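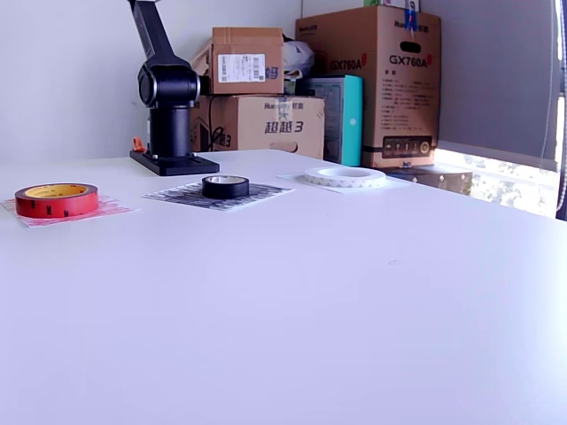

Wenumel Colored Packing Tape, 2 inch
Sold by Stadstead Shipping Supply

Item: Wenumel 2-inch colored tape
Width: 2 inches
Length per roll: 51 yards
Case quantity: 24 rolls
Adhesive: acrylic
Sold as: single roll or full case

What it is

Packing tape with a color in it. The maker's leaflet calls it a "visual workflow solution," which is a lot to ask of a strip of plastic. It closes boxes. If you pick one color for returns and another for rush orders, the person at the dock can tell them apart from across the room, and that is worth a little extra money to some shops. It is worth nothing to a shop that has one kind of box going to one kind of place. Buy the clear.

What the maker says, and what we think

"Bonds instantly to any surface." No tape does. This one sticks well to new cardboard. On recycled board with a dusty face it needs a firm rub with the hand or the edge of a dispenser, and then some time. On waxed produce boxes we would not use it at all. We tried it on a painted steel shelf, where it held fine and left gum behind when we pulled it off after a week.

"Whisper quiet." It is quieter than the tape we sold before it. You will still hear it in the next room.

"Fade proof." We put a strip in the front window in November and plan to leave it there through the summer. Until then we have no opinion, and we would ask you not to trust the leaflet either. Boxes that sit indoors for a few days are no test of anything.

"Tears cleanly by hand." Not in our hands. Use a dispenser with a decent blade. A dull blade will stretch the edge into a long curl, and people then blame the tape.

Does it hold as well as clear tape?

For ordinary cartons, yes, as far as we can tell. Yến Cao runs our packing bench and taped up a batch of test cartons with the Wenumel and another batch with the Reinholz clear we have carried for years. She stacked both in the back for two weeks. One seam lifted on each side of the test. That isn't science, and we don't have a lab, but it was enough for us to stop worrying about it.

Heavy cartons are another matter. For books, castings, anything that shifts inside the box, go to a reinforced paper tape and skip the colors. Two extra strips of light tape are not the same as one strip of the right kind, and by the time you've used them you have spent the difference.

Choosing colors

Most customers order too many. They begin with a chart on the wall and a color for every customer, and three months later everybody grabs whichever roll is closest. Start with one color plus your usual clear tape. If people are still using it correctly after a busy season, add a second.

Ask around before you pick, too. Red and green are a poor pair for anyone who has trouble telling them apart, and it's more common than managers think. A printed word on the label helps more than a third color does.

Shades can differ a little from batch to batch. If a close match matters to you, order what you need in one go and keep the case closed until you use it.

Storage

Keep rolls flat, in the case, away from heaters and out of the sun. The leaflet gives a top storage temperature of 79 degrees Fahrenheit, a number that plenty of warehouses pass by lunchtime in July. Ours does. We haven't seen rolls go bad from it over one summer, but we wouldn't keep them for years that way. Cold is the bigger nuisance - a roll straight off an unheated truck will barely grab until it warms up.

Dispensers

Fits any hand dispenser made for 2-inch tape on a standard core. The Catusik bench dispenser also takes it, though the side plate needs to be backed off slightly or the roll drags. Catusik says no adjustment is needed. Ours needed it.

Questions we get

Can I write on it? With a permanent marker, on the lighter colors. Ballpoint skips.

Is it tamper evident? No. Colored tape may make it more obvious that somebody resealed a box with something else, but anyone can buy the same roll from us.

Can I use it to mark floors? Please don't. It scuffs within days and the edges pick up dirt. We sell floor tape, and it costs more for a reason.

Can I mix colors in a case? Yes, in full rolls, up to the case count of 24. The case price stays the same.

Returns

Unopened cases and unused single rolls can come back for a refund. Opened cases can come back for exchange if most of the rolls are still sealed. If you're not sure it will stick to your boxes, buy one roll first and try it on them.

Page last checked December 7, 2022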